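Tremico Shoe Repair Tickets

README and data card, version 3
Maintained by Fabrice Sabatier
Last updated Jun 16, 2018

What you get

318 repair tickets from shoe repair shops in Clindton, Bukley and Moriarty, typed up line by line, with the prices, the promised dates and (my favorite part!) the notes the cobblers scribbled in the margins. If you have ever wondered how people talk about a worn-out heel when they have four inches of paper and a customer waiting, you are going to have a wonderful time in here.

The tickets come from 11 shops. Two of them have closed. One of the closed ones, on the hill road in Bukley, kept its stubs in coffee cans sorted by color of thread, and it took me most of April to work out that the thread color was the sorting key. The cans are gone but the order is kept in the column can_order, so you can put them back the way they were.

Files

tickets.csv: one row per ticket
lines.csv: one row per job on a ticket, joined by ticket_id
notes.txt: margin notes, raw, one per line, with the ticket_id in front
glossary.txt: trade words and what they meant in which shop
shops.csv: shop code, town, whether it is still open
CHANGES.txt: what moved since version 2

Everything is UTF-8 and comma separated. Prices are in cents, so you won't run into stray decimal points. If your spreadsheet eats the leading zeros in ticket_id, import that column as text and all will be well.

Columns in tickets.csv

ticket_id: shop code plus the printed number on the stub
shop: see shops.csv
item: shoe, boot, sandal, slipper, bag, belt, other
pair: yes or no (plenty of people bring in only one shoe)
promised: date the customer was told
collected: date picked up, blank if the stub doesn't show one
total_cents: what was charged
can_order: Bukley hill road only

Eight columns, and I would like to keep it that way. People have asked for one on shoe size. The shops almost never wrote it down, and when they did it was to tell two pairs of brown brogues apart.

Columns in lines.csv

ticket_id, line_no, job, part, side, price_cents, as_written. The job column uses my own short codes (heel, halfsole, fullsole, stitch, stretch, dye, zip, patch, glue, other). The as_written column is the cobbler's own wording and I beg you to read it before you trust my code. "Put back what the dog had" is coded as patch. So is "dog again".

About the side column

L, R, B for both, or blank. This one took the longest and I am very happy with how it came out. Clindton shops wrote left and right as the wearer sees them, with the toes pointing away. The older Moriarty shop wrote them as the cobbler sees them, sole up on the last, and that flips the two. All rows are now given the wearer's way. The original letter survives in as_written, so if you spot a row where I flipped something that should have stayed put, please write!

Molded parts have their own value in the part column. I use "molded" for anything that came in ready shaped, heel cups and toe boxes included, and "cut" for anything the shop cut from a sheet. Color goes in as_written if it was noted at all.

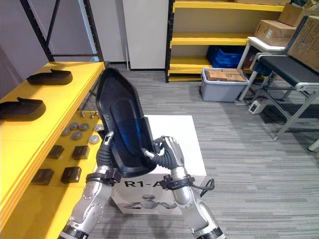 How the tickets were typed

I typed each stub once, put it away, and typed it again a week or more later. Where the two versions disagreed I went back to the paper. Most of the disagreements were over sevens and ones. A few were over a word that looks like "rand" and is sometimes "rind", which one shop in Clindton used for the same strip of leather for years, apparently in earnest.

Crossed-out text is kept inside square brackets. A question mark in brackets means I can't read it. If a stub was torn, the missing part is written as three dots, and the ticket stays in. I left spelling alone everywhere except in the coded columns. You will meet "soul" for "sole" in every town.

Customer names, phone numbers and street addresses are out. I removed them by hand, and then searched for anything that looked like a phone number and removed two more. Dogs' names were left in.

The glossary

I think this is the part most people will enjoy first. The same word wanders from shop to shop. A "tip" in Clindton is a small piece of metal at the toe. In Bukley it is the bottom layer of the heel, and a woman asking for new tips in the wrong town would have gone home with tap shoes. "Welt" is steady everywhere. "Shank" is steady except in one shop, where it seems to mean any hard piece inside the shoe that the owner didn't want to explain.

If you grew up with a word that's missing, send it along with the town and I'll add it with thanks.

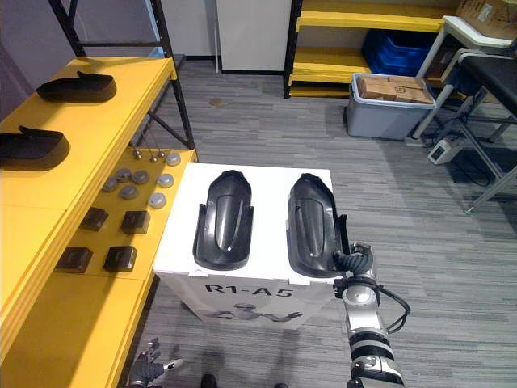
5 min read

Good things to try first

Sort lines.csv by price within one shop and watch heels creep up while stitching stays flat. Join promised to collected and look at how long boots sit on the shelf in warm weather. Read notes.txt from top to bottom with a cup of coffee. It takes an evening and it's a lovely evening.

For classes, the item and job columns make nice small exercises in grouping and joining. The set is small enough to check an answer by eye, and messy enough to be worth checking.

What it won't do well

It is a small set and it leans toward shops that kept their paper. Please don't use it to say what repairs cost in the region as a whole. Moriarty is thin, with only one shop that kept stubs past the spring. Bags and belts are undercounted too, as two of the Clindton shops used a separate pad for them and I never found the pads.

Blank in collected does not mean the shoes were left behind. Some shops simply tore off that corner.

Known problems

Ticket numbers restart in one Bukley shop halfway through. The second run has a "b" after the number.
The dye jobs in shop C4 include polish, which was charged at the same price.
Zip and stitch overlap on tall boots. I went with whichever word came first.

Using and sharing

Use it for anything you like, change it, pass it around. A mention of the Tremico tickets is welcome. If you make something with it, a chart or a poem or a sampler for the kitchen wall, I would be thrilled to see it.

Corrections go to Fabrice, with the ticket_id and the column name. Still to come: the stubs from the second closed shop, which are in a drawer and smell strongly of wax.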